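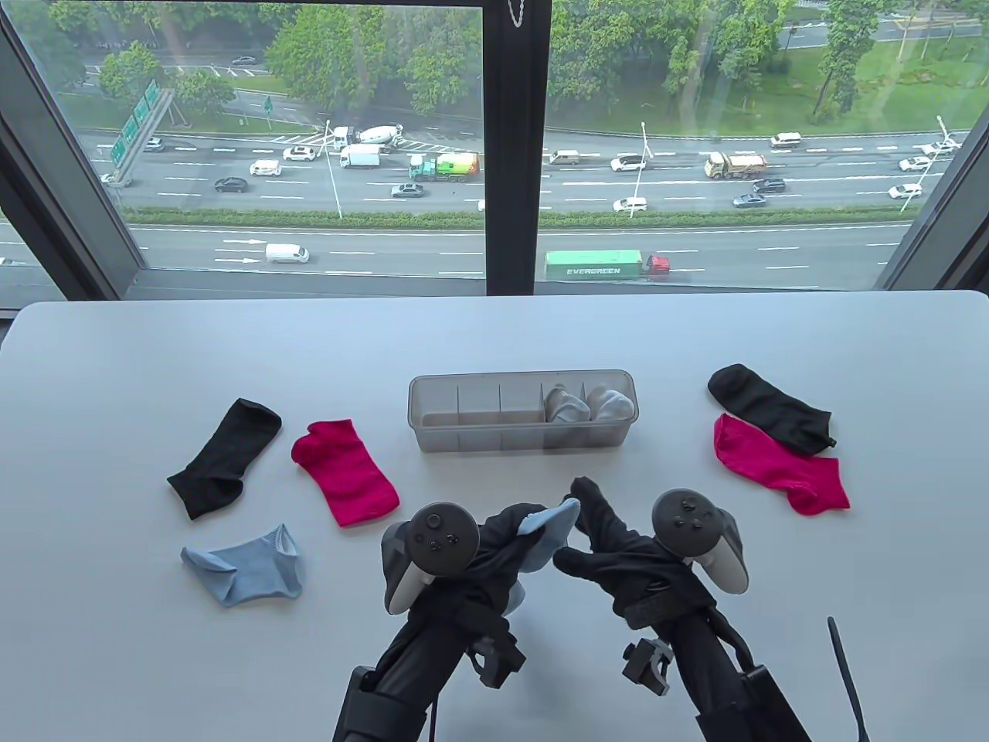 Sock task, hand-held grippers. Two white in the tray, light blue in the left gripper, the rest still loose.

Tuesday, May. Window table. Operator: Shewit Asfaw. Notes: me (G. Pretorius).

Aim for the day was 144 usable episodes of pair, roll, place. Stopped at 90 kept. The shortfall is mostly the first hour, see below.

Task definition as run: socks scattered on the white table, clear tray with five compartments set across the middle. Operator finds a pair, rolls it or tucks it, puts it in a compartment, goes on to the next. Episode ends when both grippers are back at the near edge and still. White socks first in this block, then blue, then free choice between black and magenta. Filling starts from the right-hand end of the tray. Jenton block did it from the left, so do not merge the two sets without the side flag.

09.40. Tracking on the left controller jumped during slow wrist turns. Clamp had worked round on the tube. Retightened, re-zeroed, repeated the static check against the corner of the table. Drift over 300 seconds was within tolerance on both sides after that. Everything recorded before the retighten is marked bad, including a few that look fine on playback. Leave them marked.

10.25. Restarted the episode count. Shewit reports the low-cut socks are harder than the ankle socks: there is very little cuff to hold, and with the fingertips closed the sock hides most of itself from the head view. She has settled on pinching near the opening with the left and bringing the right in underneath. Works, but if every episode does it this way the policy will learn one grasp. Asked her to swap hands every tenth episode. She would prefer every fifth. Agreed, every fifth.

Overlaps. Reset sheet says socks should be dropped, not laid out. In practice black and magenta often end up touching or one partly on the other, and that is wanted. Do not tidy them apart at reset. On the Cheetham set somebody squared everything up between takes and the model there could not separate two socks to save its life.

Background. The head view takes in the motorway through the glass, with lorries moving through the top of the picture the whole time. Gerrit's view (mine): keep it. Shewit's view: keep it for half and draw the blind for half, so that we can measure the difference. Hers is the better plan. Blind goes down for the afternoon block, flag field "bg" set to 2.

Light. Exposure was locked after the restart. White socks on the white table are the weak case, and the segmentation preview loses their lower edge now and then. Inside the tray they are picked up more reliably, in spite of the clear walls. Have not looked into why.

13.15. Some 2 per cent of frames dropped on the right-hand stream, all in one burst. Suspect the cable, which pulls when she reaches to the far side. Rerouted over the shoulder. No further bursts up to the end of the block.

Labels. "Roll" and "tuck" are being used for the same motion by different people. From now on: roll if the sock is turned over itself at least once, otherwise tuck. Flirnham annotators need telling before they open this batch.

To do:
Relabel the Gurnevmont pilot to the same rule.
Spare clamp for the left tube.
More low-cut socks in a darker colour.
Script to reject episodes where the tray shifts, threshold still to be set.

Upload started 17.05, left running.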